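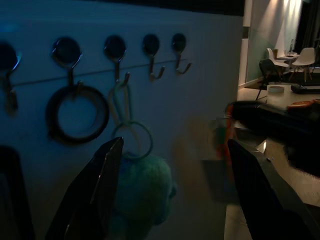
4. 평가 대상과 작업 환경

4.1 키트 구성

본 절에서는 Rirkham 양팔 조작 키트를 후크 걸이 작업에 적용한 결과를 다룬다. 키트는 로봇 팔 2대, 평행 그리퍼, 손목 카메라, 헤드 카메라, 제어용 소프트웨어로 구성되며, 공급사인 Meireles가 설치와 초기 보정을 포함한 형태로 제공한다. 평가에 쓴 장비는 기본 사양이고 별도로 개조하지 않았다. 다만 손가락은 공급사가 선택 사양으로 판매하는 뾰족한 형태를 장착하였다. 기본 손가락은 끝이 넓어서 후크 사이에 걸린 끈을 잡을 때 옆 물체를 건드리는 일이 잦았다.

작업은 벽면 후크에 걸린 소형 물품을 벗겨 지정된 다른 후크로 옮기는 것이다. 물품으로는 끈 고리가 달린 봉제 인형, 검은 고리, 케이블 타이 묶음, 스마트폰 등을 사용하였다. 강체만으로 구성된 기존의 걸이 작업과 달리 이 물품들은 잡는 위치에 따라 모양이나 자세가 달라진다. 특히 봉제 인형은 몸체를 잡을 것인지 끈을 잡을 것인지에 따라 이후의 동작이 완전히 달라진다. 그림 1은 손목 카메라의 시야로, 벌어진 두 손가락 사이에 청록색 인형이 매달려 있다. 인형 위쪽으로 노르스름한 끈 고리와 가는 초록색 링이 보인다. 이 거리에서는 인형이 일부 흐릿하게 잡히지만 끈과 후크의 위치 관계는 구분할 수 있다.

4.2 시연 수집 절차

시연은 원격 조작으로 수집하였다. 조작자는 Sarmīte Petrauskas와 Emerson Lins 두 명이며, 두 사람 모두 평가 이전에 이 키트를 다룬 경험이 없었다. 공급사의 교육 자료를 하루 동안 익힌 뒤 바로 수집에 들어갔다. 수집 기간은 18일이었고, 중도에 포기한 시연을 제외하고 1893건을 확보하였다. 데이터 정리와 동기화 검사는 Kelly Sampaio가 맡았다.

각 시연은 세 단계로 나누어 기록하였다. 첫째는 대상 물품에 접근하는 구간, 둘째는 물품을 잡고 후크에서 벗기는 구간, 셋째는 목표 후크에 거는 구간이다. 구간의 경계는 조작자가 페달로 표시하였고, 표시가 누락된 경우에는 그리퍼 개폐 신호를 기준으로 사후에 보완하였다. 키트의 소프트웨어에는 구간을 자동으로 나누는 기능이 있으나, 얇은 끈을 잡을 때는 개폐 폭의 변화가 작아 경계를 놓치는 경우가 있어 보조 수단으로만 사용하였다.

시작 배치는 시연마다 바꾸었다. 한 후크에는 물품을 하나만 거는 것을 원칙으로 하였고, 빈 후크의 위치도 고정하지 않았다. 그림 2의 배치에서는 왼쪽에서 세 번째 후크와 오른쪽 끝의 두 후크가 비어 있고, 네 번째에는 검은 고무 고리, 다섯 번째에는 인형이 걸려 있다. 이와 같이 빈 후크가 물품 사이에 끼어 있는 배치는 목표 위치를 잘못 고르는 오류를 확인하는 데 유용하였다.

그림 2. 헤드 카메라에서 본 후크 레일과 두 팔. 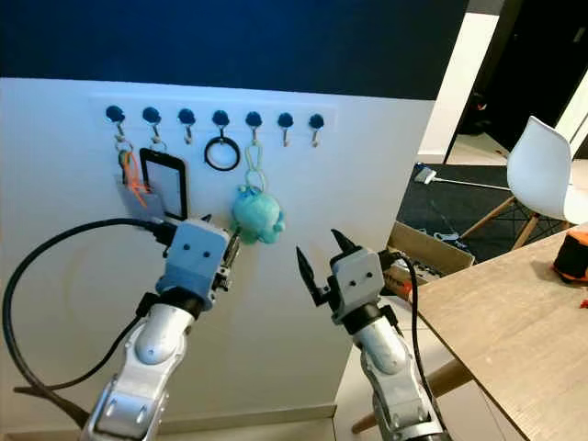
4.3 케이블 배선과 작업 범위

키트에서 가장 먼저 드러난 문제는 케이블이었다. 그림 2에서 보듯이 왼팔의 검은 케이블은 그리퍼에서 바깥쪽으로 큰 호를 그리며 팔 쪽으로 돌아오고, 오른팔의 케이블은 그리퍼 위쪽에서 팔의 오른편을 따라 내려온다. 이 여유 길이는 손목 회전에 필요하지만, 두 팔이 가까워지면 케이블이 상대 팔이나 걸려 있는 물품에 닿을 수 있다. 조작자들은 초기에 이 문제로 시연을 여러 차례 중단하였다. 이후에는 두 그리퍼가 인접한 후크에 동시에 접근하지 않도록 조작 지침을 수정하였다.

공급사는 케이블 고정용 클립을 함께 제공한다. 클립을 설치하면 호의 크기가 줄어들지만 손목의 회전 범위도 줄어든다. 본 평가에서는 회전 범위를 우선하여 클립을 사용하지 않았다. 후크에 거는 구간에서 손목을 크게 돌려야 하는 경우가 많았고, 범위가 제한되면 팔꿈치 자세까지 바꾸어야 했다.

작업 범위 자체는 충분하였다. 두 팔 모두 레일의 양 끝까지 도달할 수 있었으나, 먼 쪽 끝에서는 손목 카메라가 비스듬한 각도에서 후크를 보게 된다. 이 각도에서는 뒤쪽 후크일수록 작게 보이고 간격도 좁아 보여서, 조작자가 한 칸 옆의 후크를 목표로 착각하는 오류가 발생하였다.

4.4 조명 조건

조명은 밝음, 중간, 어두움의 3개 조건으로 나누었다. 키트의 손목 카메라는 노출을 자동으로 조절하며, 소프트웨어에서 고정값으로 바꿀 수도 있다. 처음에는 자동 노출을 사용하였으나, 그리퍼가 흰 벽에 가까워질 때 화면 밝기가 급격히 변해 이후의 수집에서는 고정 노출로 전환하였다.

어두운 조건에서는 후크의 금속 부분보다 밑판이 더 식별하기 어려웠다. 그림 3에서 밑판은 거의 검게 보이고 테두리의 가는 반사광으로 윤곽이 드러난다. 같은 화면에서 연한 초록색 끈은 벽에 이중으로 번진 부드러운 그림자를 드리우고 있으며, 끈 옆에 갈색 윤곽이 있는 것처럼 보인다. 조작자 두 명은 이런 그림자를 끈의 일부로 오인한 적이 있다고 보고하였다. 검은 스트랩은 벽과의 대비가 커서 어두운 조건에서도 위치를 파악하기 쉬웠다.

깊이 판단도 어두운 조건에서 나빠졌다. 조작자는 손목 영상만으로는 손가락 끝이 스트랩의 앞에 있는지 옆에 있는지 확신하지 못하여 헤드 카메라 영상을 번갈아 확인하였다. 이 때문에 접근 구간의 시간이 길어졌으며, 벗기는 구간과 거는 구간의 시간에는 뚜렷한 차이가 없었다.

그림 3. 어두운 조건의 손목 카메라 영상. 오른쪽에서 들어온 두 손가락이 조금 벌어져 있다. 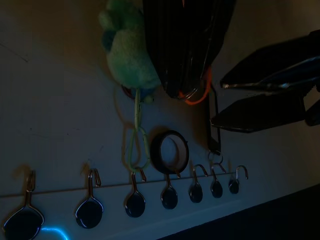

이 키트를 추가 조명 없이 도입해도 되는가?

실내 조명이 일정하게 유지되는 곳이라면 추가 조명 없이 사용할 수 있다. 시간대에 따라 밝기가 크게 변하는 곳에서는 작업면을 비추는 고정 조명을 설치하고 카메라 노출을 고정값으로 두는 편이 낫다.

4.5 설치 및 지원 서비스

설치는 Meireles의 기술자가 방문하여 진행하였고, 보정 결과는 문서로 전달되었다. 평가 기간 중 오른팔 손목 카메라의 연결이 끊어지는 문제가 발생하여 지원을 요청하였으며, 원격 점검 후 커넥터를 교체하여 해결하였다. 교체 뒤에는 손목 카메라의 보정을 다시 해야 했다. 재보정 절차는 설명서에 나와 있으나 순서가 소프트웨어의 실제 메뉴와 맞지 않는 부분이 있었고, Shoaib Tarar가 이를 정리하여 공급사에 전달하였다.

소모품 가운데에서는 손가락 끝의 마모가 가장 빨랐다. 끈을 벽면 가까이에서 잡을 때 손가락이 벽에 스치는 일이 반복되기 때문이다. 기본 계약에는 교체용 손가락이 포함되지 않으므로 유사한 작업을 계획하는 경우 별도로 주문해야 한다.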